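Drying Time of Cotton Towels at Three Spin Speeds

3. Method

Nineteen plain white cotton towels of the same make were washed at the Caven laundry room on the 40-degree program. Each towel was weighed dry, washed, spun at 600, 900 or 1200 rpm, and weighed again within a minute of leaving the drum. The towels were then hung on an indoor line with 13 cm between them. Room temperature and humidity were logged with a Nidum sensor placed at line height.

Weighing was repeated every 20 minutes. A towel was counted as dry when two readings in a row differed from its starting weight by less than 2 g.

3.1 Folding and surface area

Bunched fabric dries more slowly than flat fabric since the inner folds have little contact with moving air. A second series compared towels hung flat with towels left in a heap on a table. The heaps were not shaped by hand, so the depth of the folds varied from one run to the next.

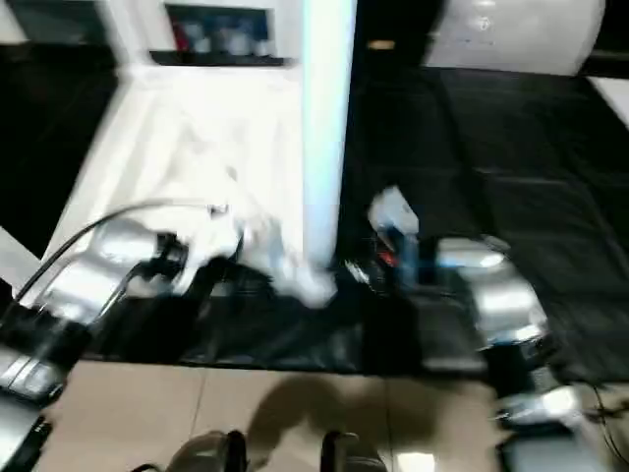
Setsuko Sasaki objected at the draft stage that a heap has no fixed geometry and that one slow run could shift the mean for the whole series. She asked for the median to be reported as well. Both values are now given in the results.

4. Results

At 1200 rpm the mean drying time on the line was 177 minutes. At 600 rpm it was 52 minutes longer. The 900 rpm group fell between the two but closer to the faster spin. One towel in this group was left out of the mean after its label came off in the wash.

None of the heaped towels met the dry criterion by the end of the Friday session. Their mean and median are therefore given as water lost after three hours, in percent of the wet load.

5. Sources of error

The scale reads to 1 g. The door to the corridor was opened several times during the 900 rpm run, and the humidity log shows a drop at each opening. Teófilo Pacheco repeated two of the runs with the door locked and obtained shorter times for one of them.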